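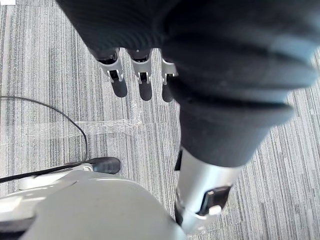 ## Re: [plorkport-list] Black ribbed knits: fold, hang or surrender?

On a wet evening in March, Nawal Abou Zeid wrote:

> I have been told, by people who own fewer sweaters than I do, that ribbed knits must never go on a hanger. Fine. But mine come off the shelf with a crease across the chest you could file papers in. The black ones are worst. Is there a fold that doesn't do this, or do I give up and wear the crease as a design feature?
>
> Also, who has the good fabric comb?

Nawal,

The hanger people are right, annoyingly. I hung a black rib knit for one winter and it came out long enough to wear to a ball. Rib stretches downward and stays there.

What I do now is roll. My method, such as it is:

1. Lay it face down and smooth it with the ribs, never across them. Going across makes it wavy.
2. Bring both sleeves straight in over the back. If you cross them you get a lump in the middle, which you will then sit on top of in the drawer for months.
3. Roll from the hem up, *loosely*. A tight roll looks very organized and leaves you with the same crease in five places.
4. Put the roll in the drawer seam down and don't stack anything on it. Yes, this takes more drawer. I lost the sock drawer over it.

Black also shows every bit of lint within a mile, so turn it inside out first if the drawer has ever held a towel. Mine had.

For the creases you've already got, hang it in the bathroom while you shower, then lay it flat. Dalibor will tell you to iron it. Dalibor ironed a cardigan in front of me once and we don't discuss the elbows.

The comb went to Shaimaa Hamdy, who lent it to Thongchai, who says he gave it back to me. I've looked in both coat closets. Thongchai, check your car.

Brahim

--
Brahim Mansour
plorkport-list: mending, folding, complaints
Please trim your quotes. Yes, you too, Dalibor.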